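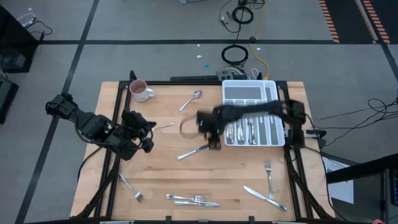
Humaira Ansari wrote after the February sessions to ask whether a member group can turn off the recording for one speaker and leave it on for the rest. It can, and the steps are in 4.3. She also pointed out that the old version of this section told hosts to collect consent at the door, which left women to decide with a line of people waiting behind them. That step has moved to registration.

Section 4. Setting up a listening session

This section covers sessions run by Kestelley member groups where women talk about violence, harassment or unfair treatment and the group takes notes for advocacy. For public panels and press events, use Section 6.

Last revised October 5, 2024. Please throw away earlier printed copies.

4.1 Before you open registration

1. Choose one host and one note-taker. The same person should not do both jobs.

2. Choose a support person. She does not host, take notes or speak for the group. She sits near the exit, or in the online room stays available by private message for the whole session.

3. Check your local referral list. Call each number on it yourself and ask about opening hours, cost, languages and whether they see women without papers. Mark the date of the call next to each entry.

4. Set the group size. The limit is 25 for an in-person session. Online sessions work best when they are smaller, and you may set any lower number you like.

5. Pick a time that suits the women you most want to hear from. Domestic workers in the Vindton groups asked for late afternoon on their day off – your members may want something else, so ask them first.

Note: If you cannot find a support person, postpone the session. Do not ask the note-taker to cover.

4.2 Registration in Drondetti

1. Log in to Drondetti with your group account and open Forms.

2. Choose the form named Listening Session, Closed. The form named Open Event asks for a full name and an employer and must not be used.

3. Under Name, select Any name. Participants can then type a first name, a nickname or an initial.

4. Under Contact, tick Safe way to reach me. This adds a box where the participant can say when to call, and whether a message may be left.

5. Under Language, add every language for which you have an interpreter confirmed. Leave the others off the form.

6. Under Consent, turn on all 4 questions: notes, recording, quotation and follow-up contact. Each is answered separately, and each is set to No until the participant changes it.

7. Save the form and send yourself a test registration. Read the confirmation message on a phone with the screen locked. If the words violence, abuse or survivor show in the preview, go back to Messages and choose Short confirmation.

Caution: Do not add participants to a messaging group. Members of a group can see each other's numbers, and leaving does not take back what has already been seen.

4.3 Recording and notes

Recording is off in a new session. Many groups never turn it on, and nothing in the reporting form depends on it.

To record some speakers and leave others out:

1. Open the session and go to Participants.

2. Find the name or initial and set Recording to No. A gray bar appears next to the entry.

3. Before that person speaks, the host says "pausing now" and presses Pause. The host does not give a name or a reason.

4. When she has finished, the host waits for her to say so, then presses Resume.

5. If Pause was missed, stop the session recording and delete the whole file. Do not try to cut out the part.

For written notes:

1. Use the blank sheet from Appendix B. It has no column for names.

2. Write what was said about laws, services, police, courts, work and housing. Leave out street names, children's ages, names of employers and anything else that would let a neighbor work out who was speaking.

3. Read the notes back in the last part of the session. Anyone may ask for a line to be taken out.

4. Type the notes up within 96 hours and shred the paper.

Note: Interpreters may keep working notes during the session. Collect these at the end and shred them with the rest.

4.4 Running the session

1. Open the room 30 minutes early. The host and support person should both be there.

2. Start with the ground rules in Appendix A. Read them in every language being used, even if this feels slow.

3. Say clearly that a person may sit through the session without speaking, and may leave and come back.

4. Ask about systems first. "What happened when you asked for help?" is a better opening than a question about the violence itself.

5. If one person has talked for a long stretch, thank her and ask if anyone would like to add something. Do not call on people by name.

6. Stop on time. If the discussion is still going, offer a second date.

Caution: If someone says she is in danger now, the support person goes with her to a private place and follows the steps in Section 9. The host carries on with the group or calls a break. Do not call the police without her agreement unless local law requires it. Find out what your law says before the session.

4.5 Paying for travel and time

Pay travel and childcare in cash on the day. Ask for a signature only if your funder requires one, and accept an initial where you can. Groups funded through the Galbraith grant can use the initials-only sheet in Appendix C.

4.6 Afterward

1. Call or message each person who said Yes to follow-up, using the safe way she gave.

2. Hold a short talk between the host, note-taker, interpreter and support person – paid time, without participants.

3. Send the typed notes to Shazia Talpur through the upload page, not by email.

4. In Drondetti, open the session and choose Close and clear. This removes the contact details and keeps the totals.

5. Before any quote goes into a brief or a speech, check it against the consent answers again. A Yes to notes does not cover quotation. If a participant has since changed her mind, remove the quote and send the corrected text to everyone who has a copy.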